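Night rounds with the Skarico robot

Posted October 2022. Filed under: local, gadgets, grumbling

I went to the Skarico open evening because a leaflet came through the door and because I pay taxes in a town that is thinking about renting one of their machines. The leaflet promised "a security and maintenance patrol that never gets tired." I get tired, so I was curious.

For anyone who missed it, Skarico has a small building on the edge of Preda Park, and the park is where they have been running their path robot after dark. It is called the Stiter. It rolls along the walkways at night, looks for things like burned-out lamps, fallen branches and broken paving, and sends a report to whoever is on duty. The evening was in two halves, a talk indoors and then a walk outside behind the robot.

The talk

The talk ran long. We got a slide with the number 2639 on it in very large type, which was the count of patrols finished so far. I asked what "finished" meant. A patrol is finished, I was told, when the robot gets back to its dock. Does it count if a person had to go out and turn it around? Yes, if it then gets back to its dock. I wrote that down.

The next slide said the Stiter had filed 239 reports the park department "would otherwise have missed." I'd love to know how you count what you would have missed. The man next to me asked how many of the reports were the same pothole and got a laugh, but he didn't get a number.

To be fair to them, the staff were friendly and the coffee was good. They also admitted, when pushed, that the thing doesn't go out in heavy rain and that it can't deal with steps at all. Preda Park has steps at two of its entrances, so a good part of the hill is off the route. That was nowhere on the leaflet.

The walk

They split us into groups of 12 and gave us reflective vests. The robot came out of its shed at walking pace, a slow walking pace, the kind you use behind someone in a supermarket aisle. It makes a low whine that you stop hearing after a few minutes. It has lights of its own, but they were kept off for most of our lap, supposedly so we could judge how it gets on with ordinary park lighting.

It stayed on the path, I'll give it that. On the lap I followed, it stopped 3 times. Once was for a dog, and that was the right thing to do. Once was for a pile of leaves, and it thought about those leaves for so long that the kids in our group began offering advice. The last stop had no cause any of us could find. The guide said it was "re-checking its position" and then changed the subject to batteries.

I kept asking what it was looking at. A security patrol is only as good as what it can see, and every claim on those slides rests on the camera. A branch across the path is one thing. A loose slab or a person sitting quietly on a bench is another. They do have other sensors for not bumping into things, and those seem to work, but a distance sensor won't tell the park office that a railing is rusted through.

When we got back in, I asked for a look at the night pictures and was given one from the robot's own camera to take home. I can make out a streetlight, a path running up to it and grass on both sides. There's a dark square mark on the pavement that might be a drain cover or a patched spot or just a stain. I have gone back to it several times and I still couldn't tell you. Past the lamp's reach, the trees are one black mass.

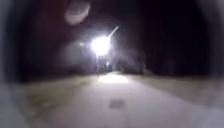
What I'd want before we rent one

The town is looking at a trial in February, with a choice between the Stiter and a cheaper fixed-camera setup from Trummer. I haven't seen the Trummer system and I'm not plugging it. I'd want the same answers from both.

How often does a person have to step in? I mean per night, written down, with the reason. Who reads the reports, and are those hours in the quote? What does a typical night picture look like on the darkest stretch of the route – and could someone who wasn't told where it was taken pick out a hazard in it? And what would the same money buy in plain lamps? I raised that last one at the end and was told it was "a different conversation."

I don't think anyone at Skarico was lying to us. They've built a machine that can follow a path in the dark and find its way home most nights, and I couldn't do that. Whether it's a patrol is another matter, and the rental quote says patrol.

The trial is on the agenda for the next public meeting. I'll be there with my notes, and I'm bringing a printout of the picture.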